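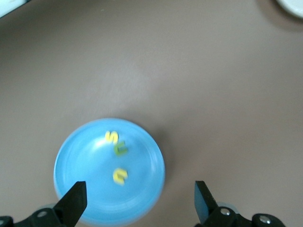

## Preltetti letters: recordings with the finger fault

This folder holds the part of the Preltetti letters set which we took out of the main release. The task is simple: the arm picks foam alphabet letters and moves them between plates. In these recordings the gripper sometimes reported "closed" when the fingers were still open. Please read the notes before you train anything on them.

Last change of this card: 1 January 2019.

### What went wrong

The finger position is read by an encoder on the gripper motor. On our Skirkmont gripper the small screw of the encoder coupling became loose during the work in March. After that, the coupling could slip on the shaft when the motor started fast. The motor stopped, the controller believed that a letter was held, and the arm went up with nothing.

We did not see it at first. The wrist camera showed open fingers over the plate, but our success label was made from the encoder only – this was our mistake.

### Contents

| Item | Value |
|---|---|
| Episodes in this folder | 1,815 |
| Episodes with a confirmed false "closed" | 116 |
| Episodes we could not decide | 40 |
| Camera | wrist, color |

The labels `fault`, `no_fault` and `unclear` were given by hand, from the wrist video. The original encoder label is kept in `grip_raw`. Do not use it as truth.

### Known problems

- Small letters are often blurred when the wrist moves. A "U" on its side can be read as an "n", so the letter names in `objects.csv` are not fully reliable.
- Light makes a pale glare inside the blue plate. Our first color filter lost yellow letters in such places.
- Episode 117 has no encoder file. The video is good.

### Safety

One time the arm went down again with a wrong finger width and pressed on the table. No person was near and the arm stopped by its force limit. If you replay the commands on a real robot, use low speed and keep the force limit on. Never replay `grip_raw` directly.

### Repair

The coupling was changed and the screw is now fixed with thread glue. The controller, Poretus, also compares the motor current with the finger position before it says "closed". We have not tested this check with other grippers.

### Use

Free for research and teaching. Please cite the set as "Preltetti letters, fault part" and send corrections of labels to the Teixeira issue page, with the episode number in the title.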